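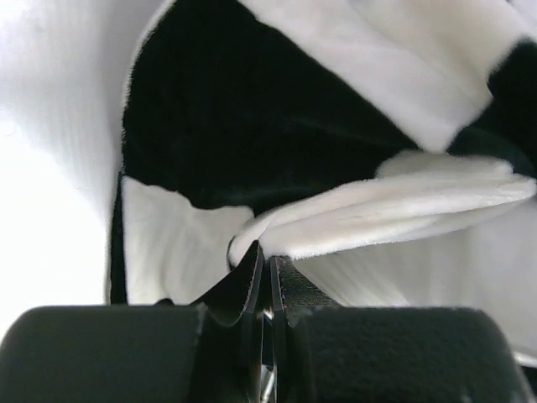

About Riltau

Riltau is an independent test bench for robot end effectors. We mount grippers on arms, run them against a fixed set of objects, and report what they did. We do not sell grippers, and we take no commission from companies that do. Our customers are integrators and small manufacturers who have to choose between two or more products before they commit to a cell design.

Wim Schouten started the bench after several years of writing acceptance tests for packaging lines. Wilma Verstraete joined to build the data side and now runs the comparison program. There are 7 of us in total, including two technicians who do nothing but fixtures and finger changes.

What we test

Most of our work falls into three groups: parallel grippers, arm and controller pairings, and wrist cameras. The object set has 91 items. Rigid parts make up the larger share and cause the fewest arguments.

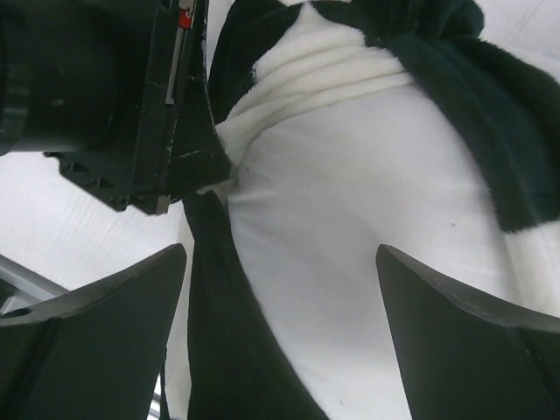 Soft goods are where finger designs separate. A gripper that holds a machined block within a tenth of a millimeter can behave very differently on a stuffed toy, because the stroke at which contact begins is hard to define. The panda is a useful item in this respect. The smooth white belly and the shaggier fold at the neck load a fingertip differently, and black fur next to white fabric is a hard case for camera exposure. We score the grasp and the camera view separately, so a poor exposure setting does not count against the fingers.

For each soft item we record commanded width, measured width, motor current and the wrist camera stream. Each finger set gets 18 attempts per item, from start poses fixed in advance. A grasp counts as held if the item stays in the fingers through a lift, a pause and a quarter turn of the wrist. Slips are logged by axis. Partial grasps on a limb or a seam are logged as their own class and are not averaged in with full-body grasps.

Test objects do not stay clean, and we do not replace them in the middle of a comparison. White plush picks up dark smudges and specks with use. All candidates in a run see the same object in rotating order. 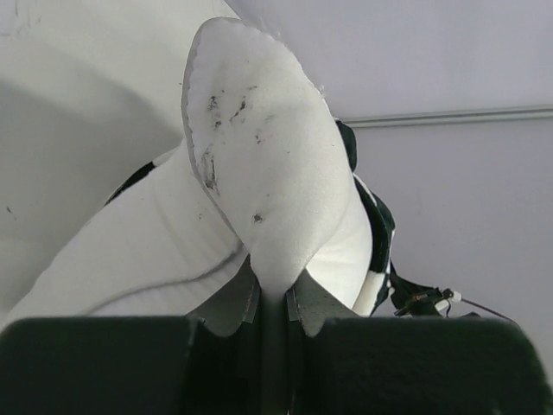 How a comparison runs

1. You send the candidates, or tell us which ones to obtain. We accept up to 3 per comparison.

2. We agree on the object subset and the pass limits in writing. Limits are not changed after the first attempt is logged.

3. Each candidate is mounted, calibrated and run with the maker's default settings. A second pass with tuned force and speed is optional and is reported in its own table.

4. You receive the report, the raw logs and the video. Failed attempts are included.

Software

Logging and replay run on Plaso, our in-house recorder. It stamps arm, gripper and camera data against a single clock and exports to plain CSV. Pagano is the pose planner that generates start positions for each item. Customers receive a read-only copy of both for the duration of a project.

Visits

The bench is in Pamel, on the ground floor. Visitors are welcome during a run but are asked to stay behind the marked line while an arm is powered. Sessions start at 9:00. New comparison slots open in May.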